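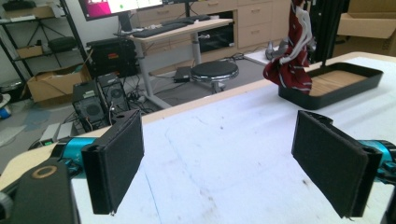

Bow tie task, white board, tray on the right. View from hand-held gripper, fingers open.

Notebook, Plasendale bench
Oct 16, 2022
J. Quintana

Goal today: get a clean set of bow tie -> tray demos with the two hand-held grippers, enough to retrain before the Wurham people come by. Old set was all done with one person's habits (mine) and the policy picked up every one of them, incl. the little hover before closing. Want that gone.

Setup notes first because I always forget to write them down and then spend an hour guessing.

Board wiped, not that it helps, the scuffs are in there for good. Leave them. Tried a fresh board last month at Painemal and the tracking was worse on it, too blank, nothing for it to hold on to. Scuffs stay.

Clocks: synced both grippers before the first take and again after lunch. Drift between left and right was 2 frames in the morning, fine. After lunch same. If it goes over 5 stop and resync, don't try to fix it afterward, I lost an evening to that.

Finger pads: felt on both pairs. Grip on the silky fabric is ok as long as you come in flat. Come in on a corner and the tie just rotates out from under you. Worth telling anybody new BEFORE they start, not after thirty bad takes.

How I ran it

Start pose: both grippers off the board, jaws open, hold for a slow count of two. Then go. End pose same thing. The segmenter cuts on the hold so if you skip the hold you glue two takes together and somebody (me) has to split them by hand.

Pick: the knot in the middle is the good spot. The loops are tempting because they stick out but they fold over when you pull, and then it goes into the tray as a lump. Left hand pins, right hand comes in if needed. Right hand stays parked otherwise. Don't wave it around, the policy will learn the waving.

Place: over the rim, lower until the fabric touches, open, straight up. NOT up and sideways. Sideways drags the tie back out, saw that on the arm all last week.

Cable: keep slack on the left one. It tugs at the end of a long reach and you can see it in the wrist trace, a little flat step. Taped it once, tape let go, taped it again further down.

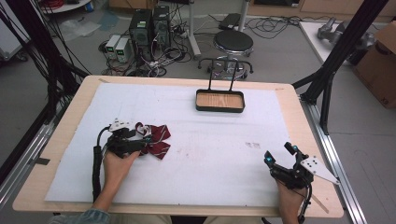
Takes

Morning block went ok. Slow to start, first ten or so were me relearning not to hover. Tossed those. After that a decent rhythm, maybe too decent, they all look the same. Started moving the tie between takes: near edge, far edge, turned around, one loop tucked under. Also moved the tray a bit each time but never so far that the left hand has to cross over the right.

Afternoon did the long reaches. Harder on the shoulder than on the data. Sit closer to the table.

Session total in the log says 103 takes kept. Frames per kept take averages 340, which is longer than I'd like, the holds are eating a good chunk of that. Trim the holds in the loader, leave the raw alone.

Take numbers restart after the resync!! So there are two take 1s. I renamed the second batch with a b at the end. If you pull the folder before tonight you will get the un-renamed ones, so pull it again.

Things that went wrong

1. Left trigger sticky. Jaw width reads closed when it's a hair open. Zeroed it, came back, zeroed it again. Probaly the spring. Have a spare in the drawer, third from the left I think.

2. Lost tracking on the right gripper when I tipped it too far over, jaws nearly pointing back at me. Recovered by itself but with a jump of a couple cm. Those takes are flagged, don't train on them.

3. Disk filled up. It was the old Jadico dumps, still sitting there. Moved them to the big drive. Did not delete anything. If they are yours please look through them.

4. Forgot the end hold on a bunch in the afternoon when I got tired. Fixed by hand. Wrote HOLD on a sticky note.

Replay check

Ran one kept take through replay on the arm at half speed, tie swapped for the striped rag so I wouldn't chew up the tie. Approach good. Close good. Lift a bit low, it skims the tray rim. In the demo I clear it easily so either the height offset is off or the board is sitting higher than it was at calibration. Suspect the board. Put a ruler on it tomorrow before touching any numbers.

Second replay, take 1338 in the global index (not the session index, different thing, yes I know), same skim, same side. So it's consistent at least. Consistent is easy to fix.

Did not run the policy today. Tempted to. The last checkpoint is trained on the hovering data and it would tell me nothing I dont already know.

For whoever does the next session

- someone else's hands please. Left-handed would be great
- vary the speed. Mine are all one speed
- do some with a failed first grasp and a regrasp, on purpose. Policy has no clue what to do when the tie slips, it closes on air and carries the air to the tray
- swap the trigger spring first
- keep sleeves pushed up, cuff brushed the fabric on a few of mine and moved it

Open question, want opinions: do we count a take as good if the tie ends up in the tray but with one loop hanging over the rim? I kept them. On the arm I'd call it a miss. We should pick one rule and go back through the morning block with it, and I'd rather do that before anybody adds more.

Upload running, left it going overnight. Chargers on. Retrain queued behind the drawer job, should start early morning if that one doesn't crash agian.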